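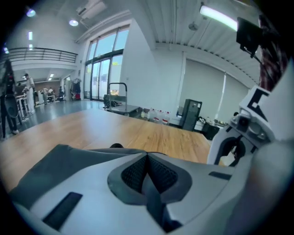

Photo credit: Brillard

Getting the living room ready for a scary VR night

12 Dec 2023

My sister gave me a Rullatov headset in July and I have been making people watch haunted house videos on it ever since. Last time one guest flung her arm out at the first jump scare and took a lamp with her (my favorite lamp, thank you very much), so I've gotten a bit more organized about the whole thing!

Start with the floor. I roll up the rug completely, because folding back one corner just makes a bigger lump to trip on. The coffee table goes in the hall. Then I put a small bath mat in the middle of the room and tell everybody to keep their feet on it. You can feel the edge through your socks, so you know when you've wandered off. I like 7 feet clear on every side, but our room is narrow and I make do with less by the bookcase.

If someone is really jumpy, sit them down. A swivel chair is great for 360 stuff, only take the arms off if they unscrew, and keep the dog out. The dog does not enjoy the screaming.

Cleaning between guests: people sweat when they're scared, way more than you'd think. I wipe the face pad with a barely damp cloth and a drop of dish soap, then go over it again with plain water and let it air dry. For the lenses I use a dry microfiber cloth and nothing else. No window cleaner, no paper towels, and please don't use your shirt. I bought a pack of 20 cloths from Andreadis and they go through the wash with no fabric softener, which leaves a film.

Glasses wearers should put the headset on from the front and pull the strap back after. Going the other way shoves the frames up your nose.

Snacks wait until afterward. I tried popcorn during and was picking it out of the couch for a week. Drinks in cups with lids, on the windowsill.

Keep each turn short, too. The Siner attic video runs 21 minutes and that's plenty for a first timer, and anyone who starts feeling queasy should stop right then and look out a window for a while. Ginger ale helps me.

Store the headset in a drawer or a pillowcase, away from the sun. Sunlight through those lenses can burn the screen.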